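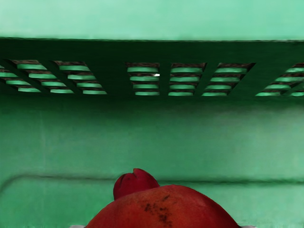
STERNONCOMBE, September – The teleoperation group at Ojala has finished its first full set of demonstrations for the fruit-handling task, and the recordings are now on the shared drive for anyone who wants them. The set holds 477 episodes, all driven by hand in simulation through the Jelletti controller.

The task is simple to describe. The operator steers the arm to the fruit, closes the two fingers on it and moves it with the green crate on the round table as the work area. Each session is logged from a wrist view and from a fixed view across the table, along with the joint positions and the gripper command. A policy trained on the set gets the same inputs the operator had, and nothing else.

Most of the trouble was with the crate. Its walls are high enough that a gripper coming in at an angle can touch the rim before it reaches the fruit, and in the wrist view the rim is hard to judge until you are almost on top of it. Niilo Vuorinen, who drove more sessions than anyone else in the group, ended up bringing the arm over the middle of the crate first, lowering it straight down, and only then moving sideways toward the wall. It adds a second or two to each episode. We asked the other operators to do the same, and the paths are much more alike from that point on.

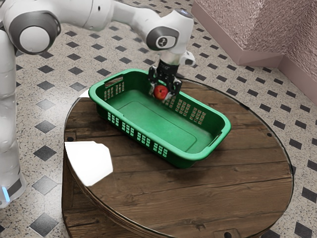 Fruit close to a wall is still the weak spot. One finger has to fit between the fruit and the plastic, and operators tend to stop, back up and try again. We threw out 88 episodes in which the arm hit the crate hard enough to shift it. Those are kept in a separate folder and are not part of the 477. Episodes with a pause or a second try were left in, on the grounds that a policy ought to see what a correction looks like. The Mistitz office disagrees with us on this and plans to train on a trimmed version as well, so we should be able to compare the two before long.

A few practical notes for people who want to drive. The controller needs to be zeroed at the start of every session, even if the last person only just put it down. Keep the grip trigger fully pressed while carrying; a half press is logged as a half-closed gripper and has to be fixed by hand later. Please end the episode with the button and not by closing the window – 2 files were lost that way in the final week.

The next round will use the same table and crate with the starting positions spread wider, and we are hoping for 110 more episodes with fruit near the corners. Slots are open on Saturday from 10 a.m. New operators get a half hour of practice before anything is recorded. Sign up on the sheet by the simulation desk, or send Niilo a note.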